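Assistant Instructor (Part-Time), Traltlow Judo Club

Posted July 23, 2018

We are looking for someone to help teach judo in a draughty hall with a good mat and a bad kettle. If you have read that sentence and are still here, you have passed the first stage of selection.

Traltlow Judo Club has been throwing people at the floor for longer than most of its members have been alive. We run junior, adult and mixed-grade classes, and the adult beginners' group has grown to the point where one instructor can't see every elbow. Ferhat Uysal, our head coach, has asked for a second pair of eyes. He would also like a second pair of knees, but we have explained the budget.

What the job involves

You will assist at 3 evening sessions a week during term, each lasting an hour and a half. For the first month you will mostly be teaching people to fall over, something they have been doing all their lives but apparently not properly. After that you will take your own half of the mat.

You will also put the mats out and put them away again. There is no rota for this. There was a rota once, and it lives behind the radiator.

Juniors' classes are noisy. You will tie a great many belts, several of them on the same child. You will be asked whether you could beat a bear. Please agree your answer with Ferhat beforehand so that we are consistent.

Who we want

You should be a 1st Dan or above and hold a current coaching award, or be far enough through one to finish it by October. First aid and safeguarding certificates are required. If yours have lapsed, we will book you on to the next courses and pay for them.

Competition results are welcome but won't settle anything. We have had applicants with a shelf full of medals who couldn't explain a hip throw to a nervous accountant, and the nervous accountant is most of our intake. We would like somebody who can say the same thing four different ways without sighing during the third.

Experience in another grappling art is fine. Experience in a secret art handed down to you by a man in a car park is also fine, provided you leave it in the car park.

What you get

The pay is £600 a month in term time, paid on the last working day. You train free, and you get two club jackets, one of which will fit. Travel to away competitions is covered, in a minibus that smells of every away competition we have ever been to.

Ferhat will mentor you towards your next grade if you want it. He is patient, thorough and unable to walk past a poor grip without correcting it, including at weddings.

We share the building with a choir and a dog obedience class. Relations are good with the dogs.

How to apply

1. Write to us with one page on your judo and your coaching. One page means one side. An applicant last time sent us a life story with footnotes, and we still don't know what grade he was.

2. Include copies of your grade and coaching certificates and the names of two people who have seen you teach. Your mother may be one of them only if she was on the mat.

3. Put reference 2082 on everything. Letters go to the Club Secretary, Traltlow Judo Club, Leung Hall, Skarnia Road, Traltlow. You can also hand yours in at any session.
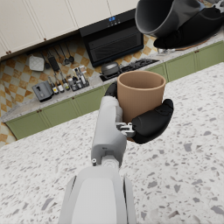
4. If we like the page, we will invite you to help at a beginners' class. Bring a clean white judogi, a bottle of water and short fingernails. You will be paid for the evening whatever we decide.

5. A short chat follows with Ferhat and one of the adult members. There are no trick questions, although you may be asked to demonstrate a forward roll on someone's say-so.

Applications close at the end of August and we hope to have the new instructor on the mat by October. Everyone who applies will get a reply. It may be written by the junior squad's team captain, who is learning to type, so please forgive the capitals.

If you would sooner look us over first, visitors are welcome to sit and watch any adult session. Take your shoes off at the door and put them on the rack, toes facing out.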